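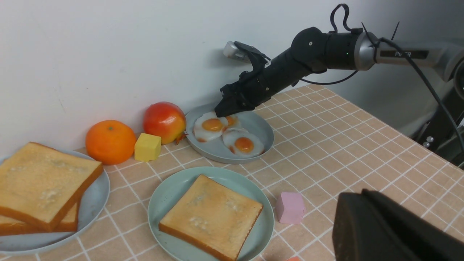
Fig. 1. Fried eggs on a blue-gray plate, with an apple and a yellow cube to the left. Gridded tablecloth.

FOOD PREPARATION AND SERVICE I
Handout 6: Fried eggs – heat, set and plating
Course lead: Aniela Malinowski. Kitchen sessions: Naveed Gilani.

6.1 Scope

This handout covers shallow-fried eggs served unturned, several to a plate. Poached and baked eggs are in Handout 7. Read section 6.3 before the kitchen session; the terms in it are used without further explanation from then on.

6.2 What happens in the pan

Egg white and egg yolk do not set at the same temperature. The white begins to thicken at a lower temperature than the yolk and becomes opaque as its proteins unfold and link together. The yolk thickens later and more slowly. An unturned fried egg depends on this gap: the white is taken to a full set while the yolk stays soft or partly soft.

Heat enters from below. The thin outer white is in direct contact with the fat and sets first. The thick white close to the yolk sets last. If the pan is too hot, the outer white dries and browns before the thick white has changed. If the pan is too cool, the egg spreads before it can hold a shape.

A lid shortens the process by trapping steam over the top of the egg. It also puts a pale film over the yolk. Lids are not used in the first kitchen session.

6.3 Terms

Dome: the raised profile of the yolk. A fresh egg generally gives a higher dome than an old one.
Frill: the thin, uneven outer edge of the white, lifted and ruffled by hot fat. In Fig. 1 it is clearest on the left egg, together with a few browned spots.
Rim browning: color along the outer edge of the white. The lower right egg in Fig. 1 has it at its lower edge.
Overlap: contact between eggs on the plate, one partly covering or touching another. The same two eggs show a slight overlap.
Gloss: the surface shine of the white. It is judged by eye and recorded as none, slight or full.

Frill and rim browning are not faults in themselves. They are faults when the order calls for a soft-edged egg. Write down which style was asked for before you grade the plate.

6.4 Method

Break each egg into a small cup. Check for shell.
Heat the pan on medium. Add fat and let it cover the base.
Lower the cup to the surface and tip the egg in. Leave space for the next one.
Do not move the egg until the outer white is opaque.
Reduce the heat. Spoon a little fat over the thick white if it is slow to set – keep it off the yolk.
Lift with a thin, flat turner and drain briefly against the side of the pan.

Allergen note: egg must be declared on the service card. If butter is used as the fat, milk must be declared as well.

6.5 Plating

A plate with a raised rim is preferred where fat may run. Place the first egg slightly off center and build the group from it. Yolks should be far enough apart that one can be cut without breaking the next. A small overlap of whites is acceptable and helps hold the group together.

Plate color affects how the egg reads. White on white loses the edge. A pale blue-gray plate gives the white a visible outline and leaves the yolk as the strongest color.

Items set beside the plate, such as whole fruit, belong to the table setting and are not graded as part of the egg dish. Keep them clear of the rim.

6.6 Record sheet

Complete one sheet per plate. Enter the pan used (Brovis or Unar), the fat, the heat setting, and the style ordered. Then grade each egg separately for dome, frill, rim browning and gloss. Overlap is graded once for the whole plate.

Work in pairs: 12 eggs per pair, 2 of them reserved for practice in breaking. Khoa Vi and Elżbieta Tokarz have the station by the sink and will start with the Unar pan.

6.7 Before the next session

Read Handout 7, sections 7.1 and 7.2. Bring completed record sheets. Missing sheets go to Wojciech Witkowska by 10 November 2024.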